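Dorkis parcel cell: pre-shift inspection checklist, with comments
Trial week two, Lirton sorting room. Checked by Adeel Bhutto, comments by Weidong Qin where marked.

Score so far: 86 out of a possible 100 on the Sethi form. Last Monday we were well below that, so I'm really pleased (and a bit surprised, given how little we changed!).

1. Emergency stops
Both pressed, both latch, both need a twist to release. PASS
Comment: lovely chunky buttons, easy to find with gloves on. I'd still like a third by the door.

2. Arm covers and housings
Look for splits, loose seams and anything rubbing. Run each joint slowly through its full range and listen. PASS
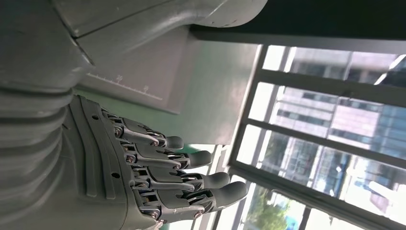
Comment (Weidong): slow mode is a joy for this. You can stop a joint anywhere and get a torch right in there. Josholm's cell never let us do that without the laptop.

3. Hand fasteners
Check every screw by hand with the small driver, then open and close each finger 12 times. No sticking, no clicking. PASS
Comment: the whole job took me less time than making the tea. Please use the driver from the kit and put it back in the kit.

4. Cable runs
Slack at full reach, no kinks, nothing that could snag on the table edge. PASS WITH NOTE
Comment: fine at full reach, but I want the ties moved up before we go to a longer shift. Dorkis sent a drawing within the hour when I asked, which was very decent of them. 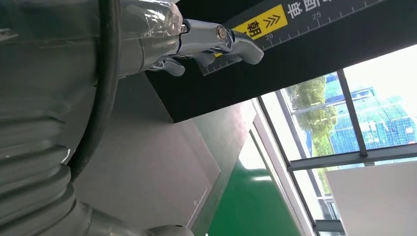

5. Speed limit near people
Set to 60 per cent while anyone is inside the yellow line. Step over and confirm the arms slow down. PASS
Comment (Weidong): tried it from all sides, including a daft sideways shuffle. It caught me each time.

6. Scanning station and parcels
Wipe the scanner window with the dry cloth only. Soft mailers are what we bought the trial for, so they get the most attention on this form. The sign on the tower asks for the shipping label to face up, and a crumpled bag like the one on the black mat is a proper test of that, so flatten the label area by hand during set-up if it has folded under. Set stained bags aside and check them for leaks before they go on the belt. PASS 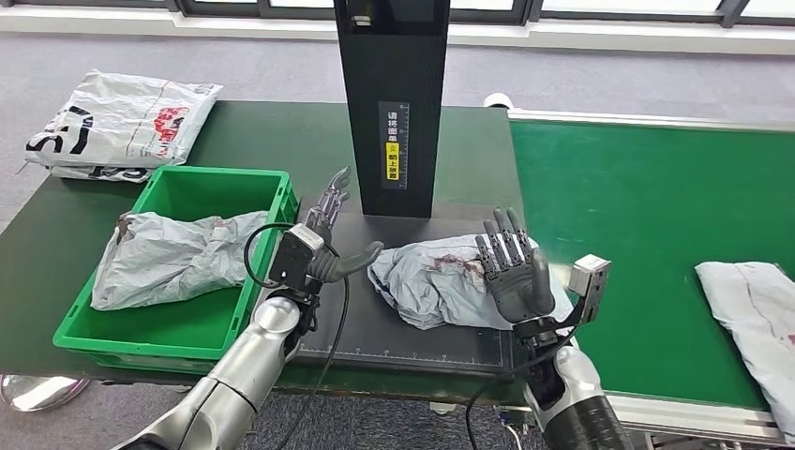
7. Conveyor and work area
Run the belt empty for 2 minutes before the first parcel and watch how it tracks. Keep the crate on the left of the table, where the green one is, and check that packaging isn't hanging over the back edge the way the big white bag does. Floor clear, walkway clear. PASS WITH NOTE
Comment: move overhanging bags before starting the arms.

8. Restart after a stop
Reset, wait for the tone, hands clear, start. PASS
Comment: the tone is a bit quiet with the belt going. Dorkis say it can be turned up in settings, and I'll try that tomorrow.

Open actions
Cable ties, items 4: Adeel
Restart tone, item 8: Adeel
Ask about a third stop button: Weidong

Cell released for the morning shift.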